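Community Help – Courts and Procedure

Applying again for bail after a refusal: what counts as a change of circumstances?

Posted by Ngọc Cao

My brother-in-law was refused bail at his first hearing in May and is being held at Ross. The court gave two grounds: that he had no settled address, and that he might not return for trial. He is charged with a money offence and has no previous convictions. The duty solicitor saw him for a very short time beforehand and did not have any papers about where he could live.

My wife and I are willing to offer him a room at our house in Tetulton, which is 52 miles from the place where the offence is said to have happened. We can also put up a sum of money as surety. The family would be grateful for guidance on the following. May he apply a second time, and does the offer of an address count as something new? Is it necessary for us to attend in person? The reference on the letter we received ends in 746, and the office at Carkik would tell us only that the matter is "listed to be fixed". I do not know what that means and should be glad if someone could explain it.

Isabelle Simard

I worked for many years in a court office and can deal with the general position, although your brother-in-law's solicitor must advise on his own case.

A person who has been refused bail may normally ask again at the next hearing, and may repeat the points already made. After that, the court need not hear the same arguments a further time. It will look for something it has not considered before. A firm offer of an address, where none was put forward at the first hearing, is commonly accepted as new. So is a surety who has come forward in the meantime. The passing of time alone is seldom enough, though a long delay on the prosecution's side may be raised.

"Listed to be fixed" means that the case is on the court's list but no date has yet been given. The solicitor should write to the listing office, quote the full reference and ask for a date. Members of the family may telephone, but staff will generally give them very little, and they are right to be careful.

The papers I would expect to see are a signed letter from the householder stating that the room is available and for how long, proof that the householder lives there, and the consent of the landlord if the house is rented. If a surety is offered, the court will want to see that the money exists and belongs to the person offering it. Recent bank statements are usual. Money that has been borrowed for the purpose is likely to be questioned.

A surety should attend. The judge may wish to ask whether the person understands that the money can be lost if the defendant does not come to court. Please take that part seriously – families sometimes sign without having thought about it.

The police may visit the address before the hearing. They will wish to know who lives there and whether any witness lives near by. Where an electronic tag is likely, the firm that fits it will also need to come in, and an adult must be at home.

Nektarios Lazaridis

He can just appeal. They have to let you have 3 goes.

Colleen Beaulieu

With respect to the previous reply, I am not aware of any rule giving a person three attempts, and I would not rely on it. An appeal to a higher court is a separate step from a second application, and the solicitor should decide which is the better course.

I stood surety for my nephew in Jastmont and can add what happened in practice. We sent in the letter, the bank statements and proof of my address four days before the hearing. The judge had read all of it. He asked me how often I would see my nephew, whether I worked during the day and what I would do if he failed to come home at night. I had not prepared for the last of these and I would advise you to do so. The correct response is that you would inform the police at once.

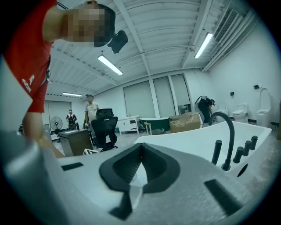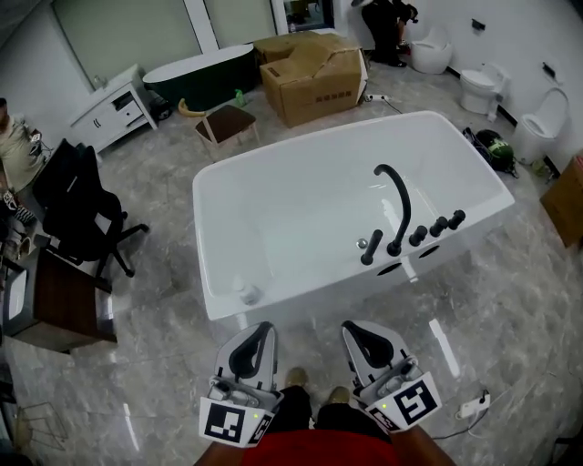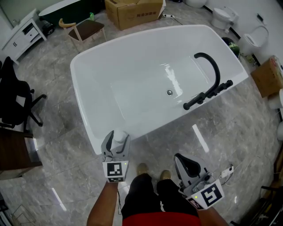
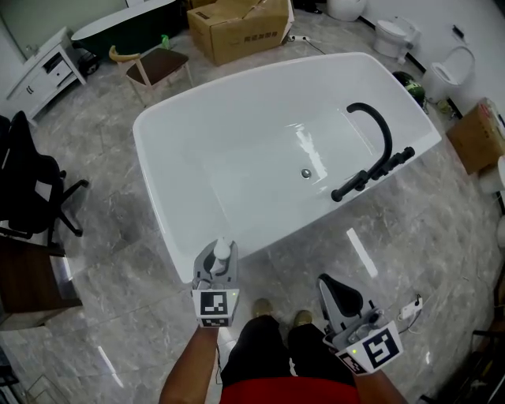 The conditions, when they came, were stricter than we had expected. My nephew had to sleep at the address every night, report to the police station and hand in his passport. He was not to apply for any travel document. A change to any of these had to be agreed by the court beforehand, including a single night away for a funeral. It is sensible to keep a copy of the conditions in the house where everyone can read it.

You should also be aware that release may not follow straight away. The court made its order in the morning and my nephew was not let out until after 8 p.m., as the passport had first to be handed in. If the prison is some distance from you, arrange transport with that in mind, and ask the solicitor for the number of the prison's discharge office.

Ngọc Cao

I am obliged to Ms Simard and Ms Beaulieu. The solicitor, Rhonda MacDonald, has now written to Carkik to ask for a date, and we have begun to collect the bank statements. Our house is rented, so I shall write to the landlord this evening.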